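**Bone needles** are sewing tools made from animal bone. They have a point at one end and usually a hole, called the eye, at the other. People used them for joining hides, making nets and working with thick wool, and in some places they stayed in use long after metal needles became cheap.

## Making

The maker first cut a long splinter from a leg bone or a rib. The splinter was scraped with a sharp stone or a knife and then rubbed on sandstone. Many makers opened the eye before the final smoothing, so that less work was lost if the bone cracked. In the village of Kerkeck, needles were also boiled in water with ash to take out the fat.

The eye can be round or long. A round eye is normally drilled, and a long one is cut as a groove from both sides. Some rods with a hole near a rounded end are difficult to name, as a needle and a narrow pendant may have nearly the same form.

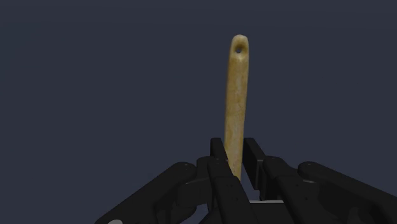

## Collections

The Vasić collection in Kerkeck holds 54 needles, of which seven are broken at the eye. The oldest is dated to 2,000 years ago. The catalogue was written by Nikola Babić, who divided the needles by length and by the shape of the head. His division is still used, although it does not say much about the purpose of the shorter pieces.

## See also

- Awl
- Nålebinding
- Antler working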